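Home Kitchen Laundry Workshop Archive
Print this page | E-mail this page

24 April 2020
By Loan Hoàng

Keeping a utility sink usable

Most advice on utility sinks comes from people selling things to put on them. I have 27 saved articles on the subject and the majority end with a rack, a caddy or a tray. I'm doubtful. Every extra holder is one more thing with a slimy underside, and the sink was supposed to be where you wash things.

Start with the drainboard. The ribs are there so water can run off beneath whatever you set down, and a mat laid over them undoes that. Leave them bare. One cup is fine. Once it's a cup, a brush, a sponge and last week's jar, you have a shelf that gets rained on.

The back rim is worse. Small things get parked there and never leave. Pick them all up once a week, wipe along the rim with a cloth and dish soap, and put back only what you used in the past six days.

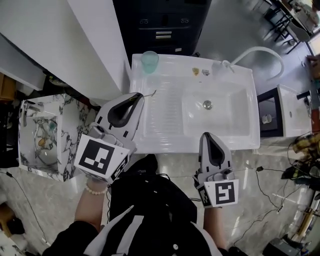
Thiện Tôn wrote in to say that this is fine for people with a cupboard nearby, but that his sink stands alone in a garage and the rim is all he's got. He tried the Kaltis suction shelf and it dropped into the basin twice in January.

I believe him. Suction cups need a smooth, clean surface, and a sink rim stays clean until the first person rinses a paint roller. A bucket on the floor would do the same job and has nowhere to fall.

As for drain treatments, I poured Skullent down mine as the bottle directs and noticed no difference from hot tap water and a stiff brush. Maybe my drain wasn't dirty enough to impress anyone. Lift the strainer if yours comes out, pull the hair and lint by hand, and scrub under the lip where the gray stuff collects.

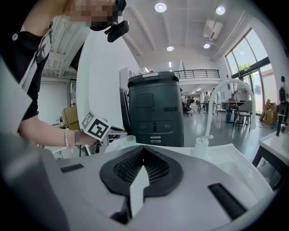

Soap is another place where people overspend. A plain pump bottle refilled from a big jug does everything the Jukar foaming one does, though the foam is pleasant, I'll give it that. Wipe under the bottle when you refill it – the ring it leaves sets hard.

Tall faucets are handy for buckets and splash more in a shallow basin. Open the tap halfway before you go shopping for a splash guard.

Cabinets and flat tops 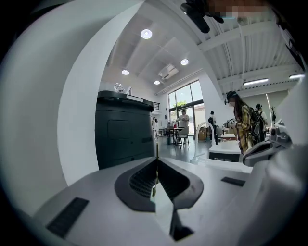 AROUND THE SINK

Anything with a flat top near a sink will collect containers. I don't think labels help much. I labeled everything one winter and went on putting things in the wrong place, only now I could read that it was wrong. Keep the top for things in use today and clear it before bed.

If the cabinet has vents, leave them uncovered and brush the dust out with an old dry paintbrush. Don't spray cleaner at them. Put it on the cloth first.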